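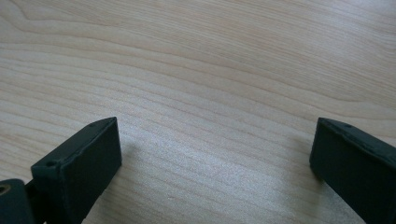

Beat Imhof asks if the tabletop can wait till May, as it looked fine to him last time. No. Check it now w/ the rest, notes go under each line.

Table check, Renura room, 71

Surface, splinters: run palm along grain, both ways. OK
Finish: smooth, light wood, no complaint from me
Edges + corners: one rough spot by the door side, sand it
Legs: 2 loose bolts, tightend. Recheck
Wobble: push from each side. Slight. Felt pad ordered
Underside: old gum, scrape
Cleaner: Prukine only, damp cloth, no soaking. Somebody left the Flomard out again, put it back in teh cabinet
Load: not tested, no time

Next look in 3 weeks. Initial the sheet pls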